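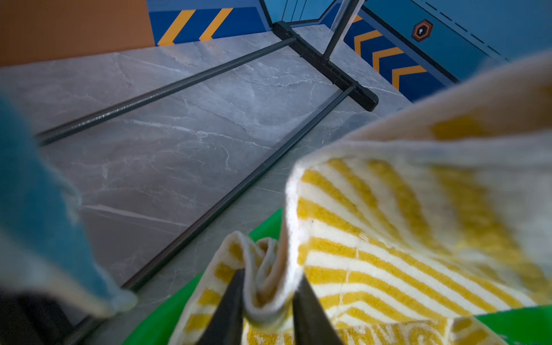
Towel labels should state weight

A towel is sold by size, colour and fibre. The label gives the length, the width and the words "100% cotton", and in most shops that is all it gives. The figure that best predicts how the thing will behave, its weight per square metre, is left off or kept for the dearer ranges.

I think it should be compulsory. Two towels of the same size and fibre can differ widely in weight, and the heavier one takes longer to dry on a rail and takes up more of the drum. A household that washes 6 towels a week pays for that difference in drying time. It ought to be able to see it before buying.

The usual objection is that shoppers would read a higher number as better. Some would. Paper is sold by weight, and people manage to buy thin paper for the printer and thick paper for invitations without harm. Duvets carry a tog rating, and few buyers take the highest one for July.

A second objection is that weight says nothing about loop length, twist or finish. This is correct, and a softener applied at the mill can make a poor towel feel good in the shop and repel water at home. Weight would not catch that. An absorbency test after 2 washes would, and I would support one, but it costs money and needs an agreed method. Weighing a towel needs a scale.

Noeline McAlister, who bought linen for the Rollance guest houses, made the same case to me in October. Her suppliers quoted weight on every trade order as a matter of course. The Tolleline bath sheets in her cupboards had it on the invoice and nowhere on the towel. The mill knows the number and so does the wholesaler. Printing it on the sewn label, next to the washing temperature, would add one line.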